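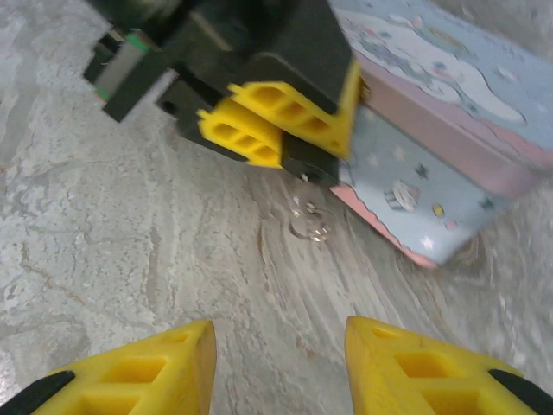
Teleop working group, notes from the December call. Started 2:05, a few minutes late because the Clasatico people couldnt get audio. First item was the two-arm box task. Group agreed the hold-and-reach split is the right one to teach: one arm stays on the tin, the other does the small stuff on the floor. Wrist view from the near arm is good enough to drive from. Yellow fingers show up fine against the gray marble pattern, pastel tin with the pink rim also fine. The small clear piece on the floor is the problem, mostly highlights and edges. Operators say they line up on the glints and hope. Keep it in the set, but tag those demos separately.

Demo count. 232 recorded so far by remote control, all stations. 34 thrown out, mostly operator let go of the leader arm early or paused too long mid reach. Wastdale asked if pauses really need to go. Long discussion. Outcome: short pauses stay, anything where the operator obviously stopped to think gets trimmed, not deleted. Trimming script to be updated before next batch.

Hand guiding vs remote. Kaimal still prefers moving the arm by hand for the first few tries of a new task, says new operators pick it up quicker. Counterpoint from the floor: hands and sleeves end up in the side camera and half of it is no use for training. Also can't hand guide 2 arms at once without a second person. Agreed: hand guiding for practice and for setting start poses only. Everything that goes in the training set is remote. Kaimal not thrilled but ok.

Start poses. Too samey. Operators reset the box to the same corner every time out of habit. Want the tin turned to different angles between demos, lid up, and the clear piece moved as well, incl. close to the box where the supporting arm gets in the way. Near arm to start with fingers open. Someone suggested tape marks on the floor, rejected, marks will be seen by the cameras and learned.

Supporting arm. Question of how hard it should press. No force readout on the leader side so people are guessing. Goltska to send the settings they use on their rig, we try them on one station first. Until then: touch the side, stop, don't squeeze. Do not push on the rim of the lid.

Lag. Some 12 sessions flagged as laggy on the near arm. Might be the network, might be the video feed, no one has checked yet. Operators to write down the time when they notice it, "it felt slow this morning" is not usable.

Operator fatigue. Shorter blocks requested. Agreed, swap seats at every break, log who was driving which arm becuase the left/right styles are very different.

Actions
- Trimming script update: Wastdale
- Press settings over to us: Goltska
- Rewrite reset instructions w/ varied box angles: Clasatico
- Tag all demos with the clear piece, old ones too: Kaimal
- Lag check, network first: open, needs an owner

AOB: spare finger pads, order more. Headset at station two still broken.

Closed 3:10. Next call same time, link unchanged.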